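Keep the bad grasps

Learning systems for handling parts are fed too many clean examples, and the people collecting them know it. 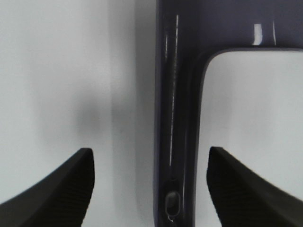

Ariel Macaraeg ran the collection work at Carnmont through February and logged 313 demonstrations on glossy moulded parts. Of these, 52 were marked for deletion. The operator had come in too far to one side, stopped, backed off and tried again. Under the Tagle guidelines, which most small labs copy, a demonstration with a second approach is a failed demonstration.

I think that rule is wrong. A policy trained only on straight approaches has no record of what to do when it arrives slightly off centre, and it will arrive off centre. Shiny plastic makes this worse. A highlight moves when the wrist camera moves, and an edge that was plain a moment ago can fade into the background. Operators deal with this by slowing down and correcting. The correction is the part worth learning.

The usual objection is that hesitant examples teach hesitation. They can, if they go in unlabelled. The answer is to mark where the error ends and the recovery begins, then train on the recovery alone. At Sostville this took 2 people one Tuesday - hardly a burden for a set that size.

Storage is cheap and operator hours are dear. Classide, the labelling tool we use, still puts the delete key next to the save key. I would move it.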